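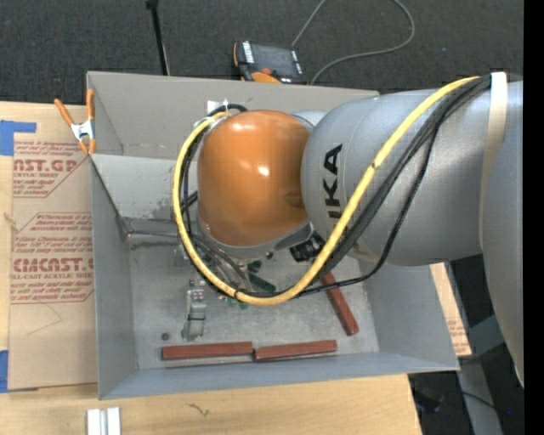
Robot arm reaching into the grey sheet-metal bin, with its yellow cable carried beneath the wrist.

Workshop Notes > Robotics > Service reviews

Bin picking with the Mestell service: an assessment

2 October 2023

By Precious Magagula

Readers of these notes will recall that I undertook in the spring to report on the Mestell bin picking service once it had been in use long enough to justify an opinion. The trial closed at the end of September, and what follows is my own view. Neither Mestell nor its reseller, Jacobs, has seen this text before publication.

The service is offered to small firms which already own an industrial arm and wish to use it for picking parts out of an open bin. Mestell supplies the planning software, a visit to set up the cell, and a support line. The customer provides the arm, the bin and the parts. The annual fee quoted to us was £2505, with a further £343 for each additional part type after the first 4. The set-up visit is included. Travel is charged separately, a point that the printed offer places on its last page.

Set-up was carried out by Precious Engelbrecht, with whom I share a first name and, for two days, a rather small workbench. Her work was thorough. She declined to begin until the cables had been strapped back along the arm, and she was right to insist. A large arm working over sloping walls needs slack at the wrist, yet every loop of slack is something that may catch on the edge of a bin. Prospective customers should settle their cable routing before the visit and so save half a day of it.

The trial consisted of 1017 attempted picks, all recorded in a log kept beside the controller. Plain rectangular bars were handled well wherever they lay clear of the walls. Bars resting end to end gave more trouble, as the software was inclined to treat two of them as one long part and to reach for the join. An update received in September improved matters, although it did not remove the fault. Small shiny metal parts remain the weakest area. The offer describes them as "supported", and I should prefer to see the word "attempted".

The comparison most often requested is with Anano, whose rival package we used the previous year. Anano is quicker to learn and its screens are better laid out. Mestell plans the more careful path into a deep bin, and the arm touched the walls less often under its control. For shallow trays I would still choose Anano.

Support was satisfactory. Questions sent in the morning were answered the same day, and those sent after lunch were usually answered the next. The manual is less satisfactory. The chapter on bin measurement gives inside dimensions in one table and outside dimensions in another without saying so, and we lost an afternoon to this.

On balance I recommend the service to firms with deep bins and regular parts. Those whose work is chiefly small, bright or tangled items should ask for a demonstration with their own stock before signing. The Bolley gripper add-on arrived too late to be included in the trial and will be reviewed separately.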